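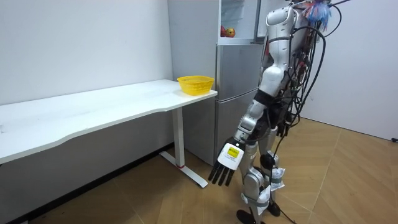

Nikulness notebook, November, started 09:10

Morning mostly lost to the cable run. Back cables need lifting off the floor before we do anything with walking near the desk, at the moment whoever stands behind has to watch their feet as well as the robot's. Yellow basket stays on the fridge end of the desk. Please don't move it to eat lunch there, I re-taught the reach twice last week for a few cm.

Task unchanged: two fruits, fridge shelf to basket, basket back to shelf. Upper compartment only. Lower doors stay shut till we have the handle grip sorted.

Call with Tement at 10. Their kitchen side is the bit I want written down while I remember it.

They have a person on earlies who does the ward fridges. Takes out, checks, puts in the basket, carries, loads the next one. 27 fridges on the round. The plan we were sent by Wannasri says the robot "takes over the round". The people who do the round say it isn't one job, it's the fridges plus everything that gets asked of you on the way. Spare spoons. Is there any more of the lemon one. Someone's daughter wants to know where to put a cake. None of that is in the task sheet and I don't see where it goes if the person isn't walking past any more.

Also they check fruit by hand. Thumb on it, turn it over. Soft ones go in the bin without anybody writing it down. We have nothing for that. Hand closes, hand opens, a brown patch underneath is invisble to us.

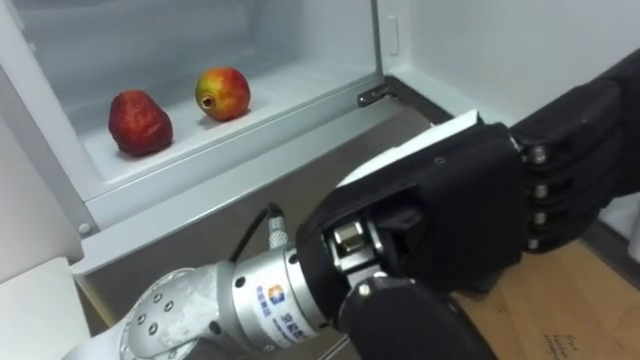 Reach height is the slow part. Coming in low and then lifting over the front lip of the tray means the wrist is still close to the fridge edge when the fingers need to open. Try a higher approach, palm over first. Wrist cable wants a clip or a longer loop, I don't like how near it goes to the grey edge.

Told Tement the honest number, 891 attempts logged on this one task since we moved the fridge in, and no, that isn't the same as 891 good ones. Silence, then somebody asked how long a person takes to learn it. One morning, they said themselves.

What they'd like instead (my notes, bit garbled):
 – robot does the heavy end, crates from the store to the big fridge, before the early shift comes in
 – person keeps the round, starts later, doesn't arrive with a sore back
 – nobody has to stand and supervise it, as this was the thing they minded most. Minding a machine all morning and still getting blamed for the milk.

Fair. Third one is on us. With Irkar as it is now you need somebody within reach of the stop, so we'd be swapping a carrying job for a standing-about job. Pay grade for the standing-about job not decided, I asked.
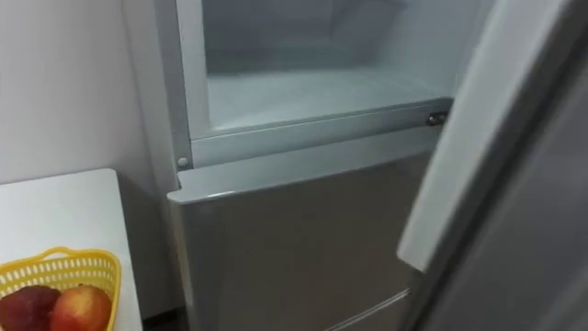

Last changed: November, 16:35

Added after tea. Wannasri rang back, they still want the full round in the trial, up to 2 wards to begin with. Said the crates idea should at least go in the paper as an option. They'll "take it away". Hm.

The 1,323 in their sheet is item moves per month, not fridge visits. Whoever does the slide, please correct, it makes the round look far bigger than it is and hours saved comes out silly.

To do:
Clip for wrist cable
Higher approach, slow speed first, one person on the stop
Door: check swing clearance when fully open, desk may need to go back a bit
Ask if two of us can walk the early round with them, start to finish, no tablet
Irkar update – NOT before the demo
Fruit check, who decides soft? Put to Tement in writting

Stop button battery is on charge by the sink.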